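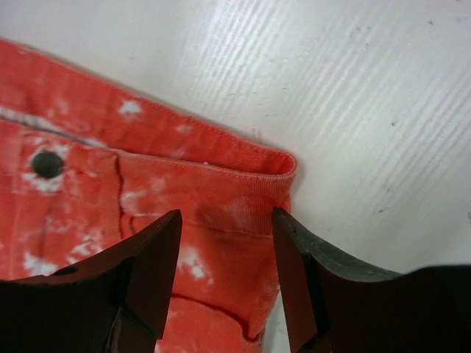 red denim, waistband end, on the white table

foldline_greg
Posted April 26, 2021
Ok so who else is getting these. Returns processing, Plirkport site. Sodix put 2 arms on our line and they do the pants and shirts now, I do tagging and whatever they drop. 28 of us on the shift, no word on July hours. Anybody been thru it?

tagqueen77
Yeah, we got ours last year. Management said "freed up for higher value tasks". I sweep more.

binrunner
Disagree, my wrists are way better. 1,925 pieces on my best week by hand and I couldnt open a jar after. Let the arm have it

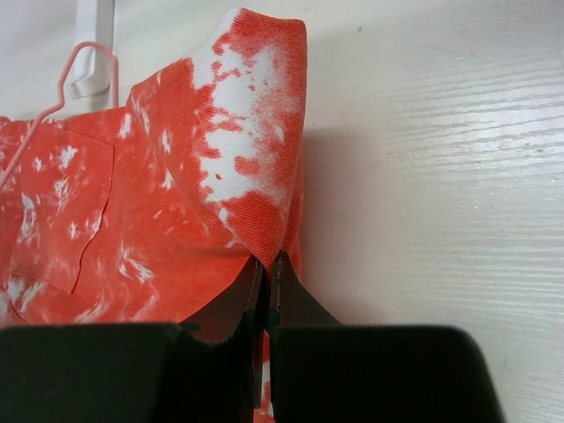
foldline_greg
Rate sheet is my real beef. They set our target off the arm's numbers, 2,491 a week per station, same for people. But a person gets the ugly stuff. A bleached orange-red thing on a pink wire hanger, the arm just goes in at the bottom and pinches it, fine. Try grading that. Is the splotching the style or did a customer spill something. I'm the one who has to decide and the clock dosent stop for it.

binrunner
So ask for a seperate rate for grading. We did at Sandberg, got it too

tagqueen77
Sandberg has a union. He doesnt

plisoris_nights
Plisoris here, nights. Target went up, then came down again once enough people quit. Wouldnt wait for that. Write down every minute you spend on jams

foldline_greg
Started a notebook. Lead saw it, didnt look happy lol

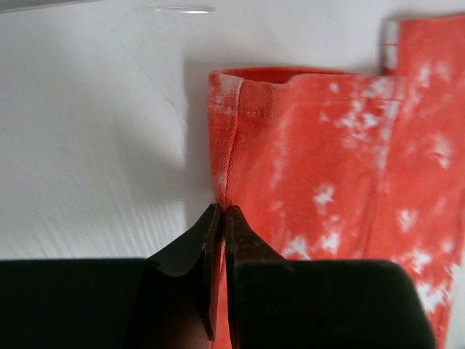 fingertips on the side seam, same kind of fabric

binrunner
still say its a good machine. bad rate sheet, different problem

tagqueen77
Same people bought both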